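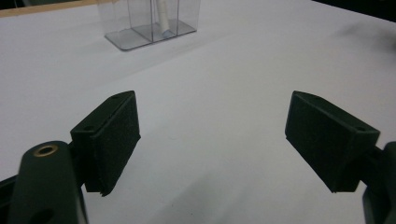 Une pince à main pour apprendre aux robots, c'est quoi au juste ? Un kit, d'abord. Celui-ci s'appelle Prulero, fabriqué par Hirnora, et on l'a essayé pour vous à l'atelier de Sestside. Deux doigts vert foncé, en plastique, avec de la mousse noire du côté qui serre. Une table blanche. Un bac transparent à compartiments, posé plus loin. Et c'est tout ce qu'il faut pour commencer. Pas de gros bras qui tourne, pas d'armoire pleine de câbles. Le bras, pour l'instant, c'est le vôtre !

Pourquoi « apprendre » ?

Un robot ne sait pas attraper une gomme. Il ne sait même pas ce que c'est, une gomme. Vous, vous l'avez appris bébé, en ratant beaucoup. Le robot aussi doit s'entraîner, mais il lui faut des exemples. Beaucoup. Alors on prend la pince en main, on fait le geste soi-même, et une petite caméra fixée dessus enregistre tout. Prendre, lever, déplacer, poser. Ensuite un ordinateur regarde les films et cherche ce qui se répète.

Un film comme ça, on l'appelle une démonstration. Un geste = une démonstration. Retenez le mot, il revient tout le temps dans la notice.

Chez nous, 1 761 démonstrations en tout. Oui, on a eu mal au poignet.

Comment marche la pince

Vous serrez la poignée : les doigts se rapprochent. Vous relâchez : ils s'écartent. Comme une pince à salade, en plus précis. Les deux doigts restent toujours face à face.

La mousse noire, elle sert à deux choses. Elle accroche un peu, donc l'objet glisse moins. Et elle s'écrase un peu, donc on abîme moins ce qu'on tient. Essayez de prendre un œuf avec deux règles en métal. Puis avec deux éponges. (Demandez avant pour l'œuf.)

Il y a des petits trous sur le dessus des doigts. Trous de vis. On dévisse, on change le doigt. Et sur le bras de gauche, un anneau couleur laiton avec un trou au milieu : c'est un insert fileté. Mot compliqué, chose simple. Le plastique tout seul s'use quand on visse et dévisse souvent. Alors on met un petit anneau de métal avec le filetage dedans, et la vis tient bien mieux.

Ce qu'il y a dans la boîte

La pince, montée
Deux doigts de rechange
Un sachet de 7 vis (on en a déjà perdu une, sous le radiateur)
Mousse à coller, 3 bandes
Un tournevis minuscule
La notice, en français et en anglais
Un code pour le logiciel

Pas dans la boîte : la caméra. Il faut la prendre à part. C'est écrit sur le côté du carton, en petit. Dommage, on aurait préféré en gros.

À vous : le premier exercice

Il vous faut une table dégagée et un objet léger. Un bouchon, un feutre, un rouleau de papier, un dé. Pas de verre. Pas de chat.

D'abord, posez l'objet devant vous. Ouvrez la pince en grand. Avancez doucement, l'objet doit arriver entre les deux doigts, bien au milieu. Serrez. Levez à la hauteur d'une pomme. Avancez jusqu'à l'endroit choisi. Posez. Ouvrez. Reculez.

Fini. Une démonstration.

Maintenant recommencez, mais changez quelque chose. L'objet un peu plus à gauche. Ou de travers. Ou plus près du bord. C'est très important, ça : si l'objet est toujours au même endroit, le robot croit qu'il est toujours là, et il va pincer du vide. Baptiste Hamel anime nos ateliers du mercredi... pardon, nos ateliers de vacances, et il fait faire le test au début. Les enfants posent le feutre cinq fois exactement pareil, puis ils le déplacent d'une main. Le programme cherche le feutre à l'ancienne place. Ça rigole beaucoup.

Les erreurs qu'on a faites

Aller trop vite. Le film devient flou et l'ordinateur n'y comprend rien. Comptez dans votre tête, un, deux, trois, pendant que vous levez.

Mettre l'autre main devant la caméra. Tout le monde le fait. Le robot n'aura pas votre main, lui, donc il ne doit pas la voir.

Serrer comme une brute. La mousse se tasse et ne regonfle pas bien. On a changé la notre au bout de quelques séances.

Lâcher trop haut. L'objet rebondit, il roule, on le cherche par terre.

Et les films ratés ? Il y a un bouton rouge dans le logiciel pour les jeter. Mais pas tous ! Si l'objet glisse et que vous le rattrapez proprement, gardez. Ça montre au robot comment se débrouiller quand ça va de travers.

Le bac à compartiments, niveau difficile

Un bac transparent, c'est un piège. Pour nos yeux déjà, le plastique clair se voit surtout par les bords et les reflets. Pour une caméra, pareil ou pire. Elle peut voir l'objet à travers la paroi et croire que la route est libre. Et boum, le doigt tape dans le plastique.

L'astuce : passer par au-dessus. On monte plus haut que le bac, on se place au-dessus du compartiment, on descend tout droit. Avec des doigts larges comme ceux du Prulero, ça frotte parfois contre les séparations. Branwen Wogan, qui dessine les doigts chez Hirnora, nous a répondu par mail qu'un modèle plus fin arrive en septembre. On verra.

Notre avis, vite fait

Ce qu'on a aimé. Solide : tombé deux fois, rien de cassé. La poignée va aux petites mains à partir de 8 ans environ, dit la notice, et chez nous ça collait. Le tournevis est aimanté.

Ce qu'on a moins aimé. Le logiciel est lent à démarrer. Les leçons du site s'arrêtent à la numéro 5, juste quand ça devient interessant. Et la caméra en plus, donc, on l'a déjà dit.

On l'a comparé avec le kit Grímsdóttir, qu'on avait à l'atelier depuis longtemps. Le Grímsdóttir est plus léger, mais ses doigts sont lisses, sans mousse, et les billes s'échappent. Pour trier des perles ou des billes, on garde le Prulero. Pour des cubes, les deux vont bien.

Petit lexique

Pince : la partie qui attrape. Les grands disent aussi préhenseur.
Démonstration : un geste enregistré, du début à la fin.
Insert fileté : anneau de métal dans le plastique, pour visser.
Données : tous les films rangés ensemble, plus la position des doigts.
Entraîner : faire regarder les données à l'ordinateur, encore et encore. Prévoyez un goûter, c'est long.

Le kit se prête à l'atelier de Sestside, avec un adulte, sur inscription à l'accueil. Rapportez toutes les vis.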